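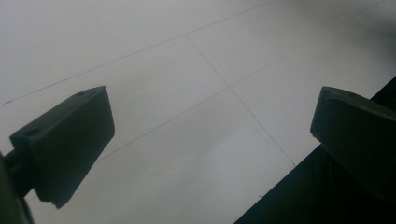

My First Interfaith Potluck (and Why I'm Going Back)

So I finally went to the Clallow interfaith supper! I've been saying I'd go for three years running, and every year something came up, or I got shy and stayed home with a bowl of cereal.

It was in the big hall behind Catterall Methodist, doors at 5:30 p.m. I got there at 5:20 with my sweet potato casserole and there was already a line. They'd set out 60 chairs, which was nowhere near enough, and people ended up eating on the stage steps (me included, next to a very funny retired couple from the Iltora Sikh temple who kept putting more dal on my plate).

The food tables were labeled by what you could eat. Halal, kosher, vegetarian, no nuts, and one that just said "ask me." I loved that. My casserole went on the vegetarian table and then I panicked about the marshmallows, which have gelatin in them, and had to go move it. Oops. Lesson learned, next time it's pecans. No wait, nuts. Next time it's plain.

Before we ate, each group had two minutes to share a blessing or a reading. A lady from the Bahá'í group in Claltlow sang hers and the whole room went quiet, even the toddlers. The teenagers from the synagogue did theirs as a call and response, a little too fast, giggling through the middle. I got teary anyway.

They passed baskets for the food pantry and brought in 354 cans plus a pile of diapers. I only brought soup, and I wish I'd known about the diapers, so if you're going next time, bring diapers! Size 4 and up, they said.

I grew up in a church where we hardly talked to the Lutherans across the street, so sitting there with gulab jamun on one side of my plate and somebody's grandma's kugel on the other was a pretty big deal for me. I've already put my name down for dish duty at the spring one. It's in March, same hall, and they're hunting for more chairs.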